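Mixed Plates - Gallery

Most of the plates on this page came from the Berisha house sale or from the odds-and-ends shelves at Zolberg. I buy single plates only, never sets, and I use all of them at meals. The gallery is updated when something new comes in. Last update 18/12/2025.

Shelf prices at Zolberg start at 2 for a side plate. The dinner plates cost more, and anything with a painted border is usually priced by itself. I have paid 20 for one plate and would not do it again. 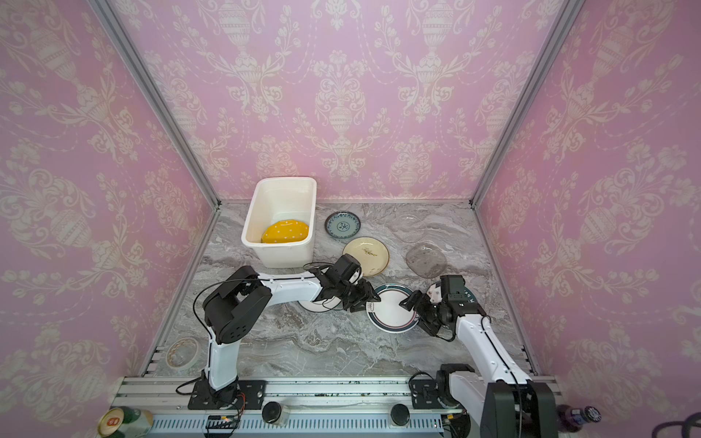
Banded plates are the ones I look for first, as they go with nearly everything else on the table. A wide band also hides small wear at the rim, which a plain white plate does not. The white one in the middle, with the dark green outer band and the thin red ring, is a good example of the type. The small round plate with the teal-blue rim has a blue-and-white floral center and gets used for bread. The cream dish with the pale yellow interior is shallow, so it is no use for soup - I put sliced lemon or olives in it.

The yellow plate with white polka dots, in the white basin, is the most cheerful of the lot and the one guests tend to pick. Glass is harder to match. The smoky-gray plate looks best on a light cloth and shows every fingerprint.

Washing: everything is done by hand, with Irix liquid and a soft cloth. Painted centers should not be soaked. Stack with a paper napkin between plates, no more than a few high.

Still looking for: a second green-banded plate, any size, and oval dishes from the old Mestness shop. Plates with small chips are fine. Cracked ones are not.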